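Tundance Recaps: Your Questions, Answered

I get a lot of the same emails about this site, so I finally sat down with a big iced coffee and typed up some answers. Still stuck after reading? Write to me anyway, I love mail.

What is Tundance?
It's my celebrity and awards show gossip blog, and it's just me. I started it after I yelled at my TV through an entire red carpet and my roommate begged me to put it somewhere else. There are 596 posts in the archive now, and yes, a scary number of them are about sleeves.

Do you go to the shows in person?
I wish! I've been to exactly 2, and both times I was so far back that I watched the big screen the whole night. Everything else I cover from my couch in Mirkimcombe, in sweatpants, judging ball gowns.

Where do your stories come from?
Mostly the broadcast itself, plus interviews and whatever the stars post on their own pages. If something is a rumor, I put the word "rumor" in the headline. If I get it wrong, I fix the post and leave a note at the top so you can see what changed.

Why didn't you post my tip?
Probably I couldn't back it up with a second source (or it was about somebody's kids, and I don't touch those). Please don't take it personally. I get tons of tips in December when nominations chatter starts up, and I can't answer every one.

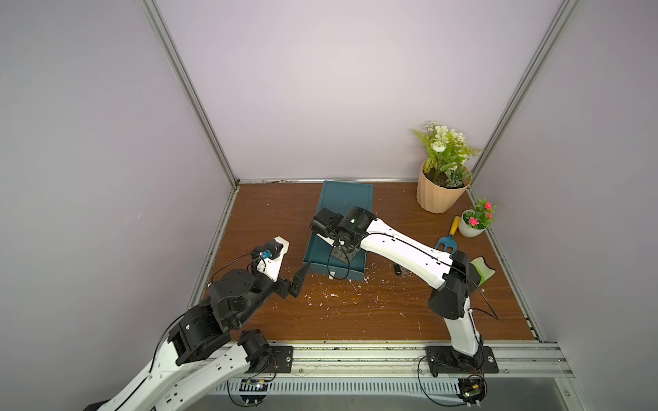 Two robot arms on a wooden tabletop.

How does the prediction pool work?
You fill out your ballot on the Pool page before the show starts, and it locks at 7:30 p.m. Best Picture is worth the most points. We had 403 ballots last season, which blew my mind! The winner gets a $100 gift card from me and bragging rights until next year. One ballot per email address, please, I do check.

Can I change my picks?
Yep, as often as you want until the lock. After that I can't open it back up, even if you typed the wrong actress by accident (sorry, I still feel bad about that one).

Why are my comments stuck?
First comments wait for me to approve them. Be as snarky as you like about a dress or a speech, but comments on people's bodies get deleted.

Is there a podcast?
Sort of. I'm a regular guest on Radwan After Dark, where we fight over the host's monologue. New episodes go up the morning after a show.

Who designed the logo?
Grornero Studio, a tiny shop two streets over from me. They're great, and they put up with nine versions of the little dancing statue.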